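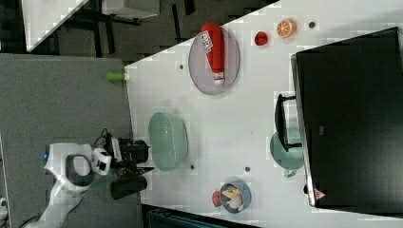

You'll have run out of things to look at by eleven, said a comment under my last post, because there's only so much anyone can get out of a place that makes bowls and pretend fruit. Well! I got there when the doors opened, I left when they started putting the chairs away, and I still missed the box-printing demonstration.

So, the Plemex open day. They make children's tableware and play food, and they let the public in twice a year, once in January and once in early summer. I'd wanted to do the January one but the trains were hopeless. You book a free ticket, you get a sticker for your jumper, and you're given a map which has the toilets in the wrong place (they're behind the stairs, not next to them). Parking is on the grass. I came on the 227 from the station, which stops right outside and was nearly empty both ways, so I'd recommend that if you're not carrying much home. I was carrying quite a lot home.

The first bit is the moulding hall, and you walk through it on a painted path with ear plugs in. I can't tell you much of what was said because of the ear plugs. But you can see the plates dropping out on to a belt, still joined in pairs, and a person at the end snapping them apart and stacking them. It's very satisfying. The board on the wall said they'd done over 4,000 that shift, and I stood there trying to imagine washing them all up.

After that it's upstairs to colours, which was my favourite part by a mile. There's a long wall of sample chips, and they've kept all the rejected ones as well, with little notes pinned underneath. One green had "pond" written on it and nothing else. The one they've gone with for the new Dronano bowls is a pale, minty sort of green, and the woman on the stand told us it had taken six goes to get there, as it kept coming out either too blue or too much like toothpaste. I asked whether children care. She said the children don't mind at all but the grandparents are very particular. I can believe it, I've stood in a shop holding two beakers up to the window myself.

Next door was the trying-out room, with grey carpet and white tables and all sorts laid on them. I spent ages in there. A pale green bowl had been put near the edge of one table, a nice big round one, and further along there was a grey see-through oval plate with a red squeeze bottle lying on it. The bottle looked like ketchup and made me want chips. By the plate were an orange slice, a toy one with the segments marked in, and a little round red thing that I took for a tomato and the boy next to me took for a cherry. We didn't settle it.

I did come away with opinions about plates. I'd never thought about oval ones before, but there's a lot to be said for them. A fish finger fits the long way. You can hold one at each end, and there's somewhere for the sauce to go that isn't under the peas. My only grumble with see-through ones is that they vanish in the washing-up bowl, and I speak as someone who has stepped on one in a dark kitchen.

There's a talk on play food at half past eleven, in the room with the folding chairs, and I'd say get there early. It was standing room only by the time they got on to citrus. Apparently (I love this) slices sell much better than whole fruit, and an orange is the hardest of the lot, as people want to see the segments straight away or they think it's a biscuit. Tomatoes are easy to make and hard to recognise. They passed round a tray of old designs, including a fried egg from years back that felt alarmingly real, and a leek that I'd have bought on the spot if they still did it. They don't. I asked twice.

Lunch is a van from Tsolakis in the yard, with one queue for hot and another for cold, and neither of them marked. I had a spinach pie and a coffee and ate them on the wall. Very good pie, coffee a bit weak. Take a bottle of water with you – it's a warm building and the only tap I found was in the staff kitchen.

In the afternoon there was a children's table where you could set a place for a made-up guest, and a quieter corner with the Wusudano range, the stacking one with the lids. I'm less keen on those. The lids are stiff, and I had to have mine opened for me by somebody much younger. The small jugs are lovely though, and they pour properly without a dribble down the front, which is more than I can say for any jug I own.

The shop's at the end, of course it is. Seconds are in crates by the till and they're the thing to go for: odd colours, wonky rims, the occasional plate with no foot. I got two bowls in a green they never used (not the pond one, sadly), a jug, and a bag of mixed slices for my niece. I've been keeping the lemon on the kitchen windowsill in the meantime.

If you're thinking of going, wear flat shoes for the moulding hall and leave the pushchair downstairs, as the lift was out of order when I went. Tickets for the next one go up on their website in the autumn, and the play food talk needs booking separately.

Posted Jun 4, 2026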